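Mahtab Sadeghi
27 May 2024

Spent this morning on the two-arm cloth cell at Norkell. We call it Primus. Posting what I did in case anyone else looks after something similar. 1/10

The complaint was that it kept losing hold of fabric at the handover from one gripper to the other. The log had 2593 handovers since the fingers were last changed. 2/10

Started with the fingers. They're the soft green sort and they glaze over with lint. Wiped them with a damp cloth, let them dry, then ran a thumbnail down each pad. One had a groove worn into it, so the pair came off and a new pair went on. Always change both. 3/10

Next the bolts on the finger linkages. One was a quarter turn loose. Took it out, cleaned the thread, put it back with a dab of the weak threadlock. Don't use the strong stuff here, you will be taking these out again. 4/10

Closed the gripper on a strip of paper and tried to pull it out. It slid at the tip and held at the root, so the fingers weren't meeting square. Loosened the left one, closed the gripper gently, tightened it while closed. Paper held all the way down after that. 5/10

Cables. The loop at the wrist needs enough slack for a full turn both ways. Ours had crept down the arm and was pulling tight at one end. Moved the strap back to its pen mark and jogged the wrist by hand to check. 6/10

Then the camera bracket. If you lean on it while changing fingers it shifts, and you won't see that by eye. I rerun the calibration every time the fingers come off. Takes 15 minutes with the board, less than chasing a bad offset all afternoon. 7/10

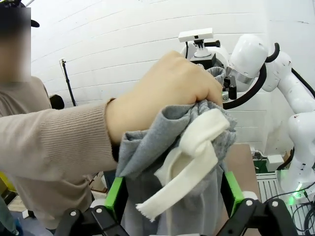 For the cloth test I like a grey fleecy piece and an off-white strip with a cut end. Fleece is thick and forgiving. The strip frays, and loose threads are what get in between the fingers. Hold the bulk of it up by hand at first so the arms aren't taking the weight, and have someone else on the stop button. 8/10

Ran 10 handovers slow, then 10 at normal speed. No drops. Put the grip force back to where it was in October, as somebody had turned it up to make up for the worn pads. 9/10

Spare fingers are in the drawer marked Gonimex, under the hex keys. I've written the date on the bag. Next check is due when the counter gets to 2710, and please wipe the pads at the end of each shift until then. 10/10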